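Filed under: Home & Living > Small Spaces > Organizing Talk

Clindden "quiet room" method, anyone get anything out of it?

mapleside_jo
My sister-in-law has signed up for the Clindden program and is working on me to join her. For those who haven't had it in their feed every morning since April: you pick one room, take everything out, and only let 18 things back in. You live like that for 12 weeks. Katia Galli runs it and charges $37 a month, and for that you get a workbook and a weekly call.

I'm not against owning less. I have a closet that frightens me. But I read the free chapter twice and I still can't find what the $37 is for. She says a room with 18 things in it "returns your attention to you" and that people sleep better, work faster and argue less. Where is any of that coming from? There's a footnote number after the sleep part and no footnote.

Has anyone here finished the whole thing? Finished, please, not week two.

tallboy_dresser
Finished it last winter. Liked it. I did my bedroom and it's still nice in there.

mapleside_jo
Thanks. Do you sleep better?

tallboy_dresser
I think so? I also quit coffee after lunch that same month, so make of that what you will.

Renwick77
That's my trouble with all of these. People sign up when they're already fed up and ready to change things. They clean the room, cut the coffee, start going to bed at a normal hour, and then Clindden gets the credit. You could have charged them $37 a month to paint a fence.

The "3000 rooms transformed" line on the sign-up page bugs me too. Is that 3000 people who paid or 3000 who got to the end? I emailed and asked. I got back a very friendly note about my journey and a coupon.

pondweed
what does a thing count as? is a pair of shoes one or two. is a lamp with a bulb in it one

tallboy_dresser
Furniture counts, one each. Pairs count as one. Books count as one each unless they're on a shelf, and then the shelf counts and the books on it don't.

pondweed
so you buy a shelf

Renwick77
So you buy a shelf. And the recommended shelf is from Guerra, and I notice the recommended baskets are from Guerra, and so are the hooks. I'd love to know what the arrangement is there.

tallboy_dresser
There's a line at the back of the workbook saying she gets a cut on some of it. It's not hidden. I used a shelf I already had and it was fine. I think you're both being harder on this than it deserves. Some of us do better with a number and a phone call. I've known for years how to clean a bedroom and I hadn't done it.

mapleside_jo
That's fair, and it's a better sales pitch than the one on the site. I'd respect it more if the page said "you know how to do this already, pay me to nag you."

stirbridge_attic
I went to the in-person version at the library in Stirbridge. She wasn't there, it was one of the trained hosts, and the host was good. The part that stuck with me was carrying everything out into the hall. When it's all out there you find you don't miss most of it. I don't believe the part about arguing less. My husband had to climb over the hall for a week.

The part I'd warn you about is what happens to the stuff. The workbook says "release it." Most of ours got released into the garage. One of the women in my group rented a storage unit, so now she's paying for the program and the unit.

Renwick77
Has anyone ever tested the 18? Why not 25? I went looking and the closest I got was an interview where she says she counted the things in a guest room she stayed in as a girl and remembered being happy there. That's sweet. It's also somebody's vacation.

hollis_b
I'm in week nine so I don't meet the entry requirements, but I'll report anyway. I did the small room at the back of our place in Dratwood, which had turned into the room where we put things. I went in assuming it was nonsense and I still think the claims are mostly nonsense. I've kept a log, because I'm like that. Hours worked before and after, bedtime, whether I felt like going in there. Hours are the same. Bedtime is the same. The "felt like going in" column did go up, but I fill that column in myself and I paid for the program, so I wouldn't hang much on it.

Two things I will give it. You can vacuum the whole floor in one go. And I ended up reading a book I'd owned for ages because it was one of the few left in there.

Against it: I cheat. Things drift in. I kept an artificial plant because the method lets you have "one living thing" and everything living I bring home dies by the weekend. When I asked on the weekly call, I got told a fake one counts against my 18 and "doesn't feed the room." A real one doesn't count at all. I can't find that rule anywhere in the workbook.

mapleside_jo
Doesn't feed the room. Okay. Got any pictures, hollis? I keep seeing the ones on her site and every room has a twelve-foot ceiling and one perfect chair.

hollis_b
No perfect chair. Ours is just a room.
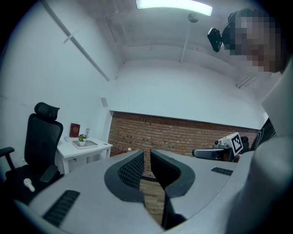
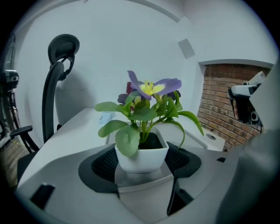
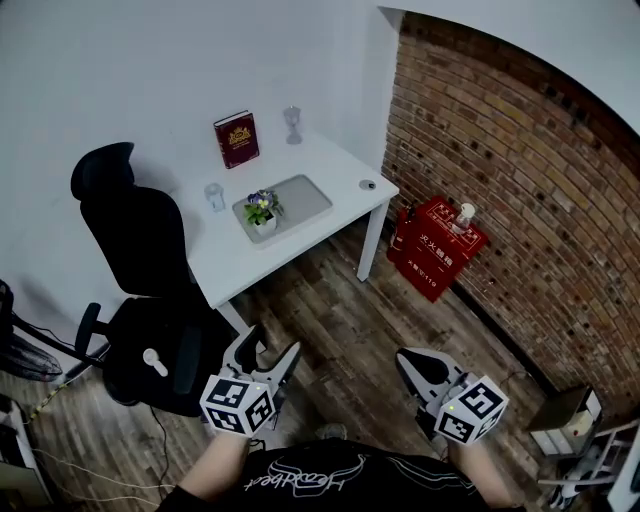 First one has a bit of the floor showing, second is the plant that doesn't feed the room, third is the desk with the red book on it.

pondweed
i like the flower. keep the flower

Renwick77
Looks like a desk against a wall, and I mean that kindly. I'd work there. I'd want to know what you'd have ended up with if you'd taken a free afternoon and some trash bags and skipped the calls.

hollis_b
Same room, probably. I'd have started it next year though.

tallboy_dresser
Which is what I said further up and got jumped on for.

mapleside_jo
You did, and I'm sorry. I'm still not paying. I'm going to empty the closet into the hall this weekend and see how far I get before my sister-in-law finds out. If I'm still stepping over it in a month I'll come back and say so.

stirbridge_attic
Decide where it's going before you take it out. I mean it about the garage.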